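## 4. House Rules for Shared Tabletop Cells

Safety standards for industrial arms assume a fence, a light curtain, or at least a yellow line that somebody once painted with conviction. The cells we discuss have none of these. They have a table, a pair of arms, and a rotating group of users who would all describe themselves as careful. The Candura guidelines were written for this setting, and this section reports how they were revised after a season of use at the Dernholm and Stockdale sites.

We start with what went wrong with the first version, which ran to 90 rules. Users signed for it at induction, and the signed copies were filed. Compliance with the filing rule was excellent. Compliance with the others was harder to establish, partly because several of them could not be checked by anyone standing at the table. Rule 31 asked operators to "maintain awareness of the cell at all times." We have tried to write an audit question for that and have given up.

### 4.1 What counts as a rule

In the revised text, a rule must pass one test: a second person, arriving at the cell with no knowledge of the session, can say whether it is being followed. Anything that fails the test is moved to an appendix called Advice. The appendix is long and, as far as we can tell, read mainly by its authors.

The test is blunt and costs us some sensible instructions. "Do not hurry a reset" is good guidance and we still believe it. It is now Advice. "Both arms are at their park poses before a hand enters the workspace" is a rule, as is "the log names the person holding the stop button." Seventeen pages became four, and the four are taped to the wall where the old binder used to hang.

### 4.2 Object placement

Object placement drew more argument than speed limits did. Speed limits are set once, in a configuration file, by someone who would prefer not to be asked about it again. Objects are set out at the start of every session, by whoever is there, and each person has a private theory of what a tidy table looks like.

The revised rules are these:

- **P1.** Every object on the table is on the session's object list, including objects the task does not use.
- **P2.** Containers holding liquid are closed before either arm is enabled.
- **P3.** Where two arms share a table, the task sheet states which arm may approach which object, and in what order.
- **P4.** Flat items such as packets and cards are recorded with their position. They slide when brushed, and small shifts are easily missed between trials.
- **P5.** Tall, narrow items are placed where a passing link or cable cannot reach them. If the task requires otherwise, the task sheet says so.

P1 is the least popular. Users accept listing the target. They resent listing the distractors, on the ground that these are "just there." Our reply is that the arm has not been told this. An object that is just there is still an obstacle, and when a trial is rerun in February by a different person it is usually the thing that has gone missing.

P2 met a different objection, namely that everyone does it already. The Stockdale logs suggest that almost everyone does. We kept the rule.

### 4.3 Cables

The first version of the guidelines devoted one line to cables: "Route cables safely." The revision devotes a section to them, and the section was still being edited on the Wednesday before release. The difficulty is that an external cable on an arm needs slack to let the joints turn, and slack has a volume. It sweeps through space that the planner may treat as free. Our users checked the links for clearance with great care and then let a loop of cable wander wherever it liked, as one might fence a garden and leave the gate to its own judgment.

The rule now asks for a slow pass through the full planned motion with the objects in place, watching the cable alone. The pass is repeated whenever an object is added, moved, or swapped for a taller one. At Dernholm this was folded into the start-up routine with little complaint. At Stockdale it was folded in with complaint.

### 4.4 A worked case

Figure 3 shows a tabletop arrangement of the type the placement rules address, with an arm at a small bottle and the other objects close by.

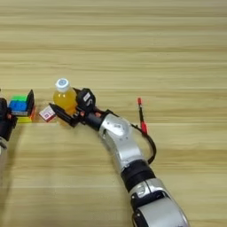 *Pralteck*

**Figure 3.** Two-arm table with mixed objects. The gripper fingers are just in front of a capped bottle of orange-yellow liquid; a Rubik's cube and a white packet printed in red lie to its left, with part of a second gripper beside the cube. The arm's black cable loops out to the right, on the same side as the red-capped marker.

We use the figure in training as a prompt for reading a table against the rules. The bottle has its cap on, so P2 gets a short and cheerful discussion. P3 takes longer. Trainees can see that there is an arm on each side of the question, but the picture cannot tell them which arm is permitted to go where; only the task sheet can. We consider this the most useful thing the figure teaches, and it teaches it by leaving it out.

P4 applies to the packet, which lies at an angle. A trainee who writes "packet, on table" has met the letter of the rule in the way that "house, on Earth" is a postal address. We ask for a position and an orientation. P5 applies to the marker, and here we ask trainees to consider the cable before the links. Most consider the links. Whether the loop could ever reach the marker depends on the motion, and the accepted answer is to go and run the slow pass.

### 4.5 Limits and exceptions

The rules do not cover tables where a person works alongside a moving arm, and they should not be stretched to do so. Nor do they replace a risk assessment. They assume one exists, has been read, and describes the arms currently bolted to the table. Sites should confirm the third point with particular care.

Exceptions are allowed in writing, for one session, with a reason. The one-session limit was introduced after we found an exception at Stockdale that had outlived the task, the gripper, and the user who requested it. Removing it took two meetings.

We make no claim that four pages are the right length. The next revision will probably be five, because P3 needs a diagram and both sites have asked for a rule on lighting. Each site has also drafted one. The drafts disagree on every point except the need for a rule, and they are reproduced side by side in the appendix, under Advice.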